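# Hallance (two-view demonstration matching)

Hallance is a way of lining up what a hand-held gripper sees with what the person holding it sees, so that both can be used to teach a robot. I keep this article up on the wiki because I've spent more time with the method than is probably healthy, and I still like it a lot! Expect a few opinions along the way.

## Where it comes from

The idea grew out of an older project named Flandow, which only used cameras on the grippers. Flandow worked pretty well for close-up jobs (picking up a spoon, closing a drawer) and badly for anything where you had to look around first. A camera down at your hand doesn't know you turned your head to find the hook before you reached for it. So the Pilano lab added a second camera, up on the head, and then had a brand new headache: two videos of the same moment that didn't agree on where anything was.

Hallance is the fix for that headache. The people at Pilano wrote the matching code, and the data side was shared with a small outfit called Bennani, who had the bigger office and the patience.

## The two views

Each demonstration is done by a person with a gripper in each hand and a camera strapped to the head. The gripper camera gets you the close stuff and a surprising amount of ceiling, depending on how you hold it. I used to think all that ceiling was a waste, but light panels and beams stay put, and that makes them great anchors for working out which way the gripper is tilted.
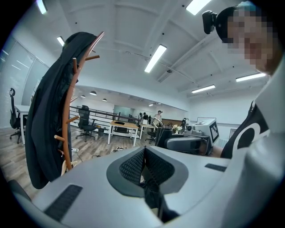

*The view from a gripper, with the wearer and head camera at right and a coat rack at left.*

The head camera gets the layout of the room and both hands at once. What it's bad at is depth right at the fingertips, where the gripper body tends to block the part you care about. Put the two together and each one covers for the other, more or less.

## How the matching works

Every gripper carries a cube with black square patterns on its faces. The head camera spots a pattern, and from its size and slant the software figures out where that gripper is and how it's turned. Meanwhile the gripper camera has its own guess, worked out from how the room slides past. Hallance takes both guesses and looks for the one path through space that makes them least unhappy.

There's a bit more to it than that (isn't there always?). The steps go like this:

1. Line up the clocks of all the cameras.
2. Find every cube pattern the head camera can see.
3. Build a rough path for each gripper from its own video.
4. Pull the rough path toward the cube sightings, harder when the cube is seen face-on.
5. Throw out any stretch where the two still disagree.

Step 5 hurts the most. You watch somebody do a lovely clean grasp and then the software bins it over a cube that was turned away for too long. I've argued for keeping those, and lost.
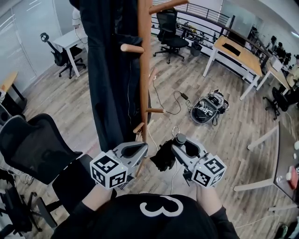 *6 min read*

## What people use it on

Most of the Hallance recordings are household and office chores done with two hands. Soft things are the favorite by a mile: coats, gloves, bags with straps, cables. A glove can crumple in a thousand ways, and the gripper video on its own often can't tell you which part is being held. From the head you get the glove, both sets of jaws and the rack it might be going to, all in one look.

Clutter is welcome too. Early Flandow recordings were done at a bare table, and the robots trained on them got lost in any room with a chair in it. So now we leave the chairs, the bags and the chargers where they are.

## Results

The main test set has 1,649 demonstrations. Hallance kept 710 of them after step 5, which sounds awful until you compare it with Flandow's tracking run on the same videos with the same cutoff. That one kept fewer still, and nearly all of its survivors were short.

The robot trained on the matched data was tried on 14 chores. It beat the gripper-only version on most, with the biggest jump on hanging things up, and it was slightly worse on two of them, both small jobs right at the fingertips. My own hunch is that the model leans on the head view too much when it's there. The folks at Bennani think it's a plain shortage of close-up data. We haven't settled it.

## Known problems

- Glare on a cube face can hide the pattern completely.
- If both grippers cross, the cubes sometimes get swapped. You'll spot this right away, as the paths trade places in a single step.
- Long sleeves and hanging coats cover cubes more often than you'd think.
- Quick head turns blur the view, and blurred patterns get skipped.

The swap bug has a patch that went in last July, but older recordings need to be run through again to get the benefit. If you're pulling data from the Pilano archive, check the version note in the folder first.

## See also

- Flandow (gripper-only tracking)
- Marker cubes, printing and care
- Clock alignment for many cameras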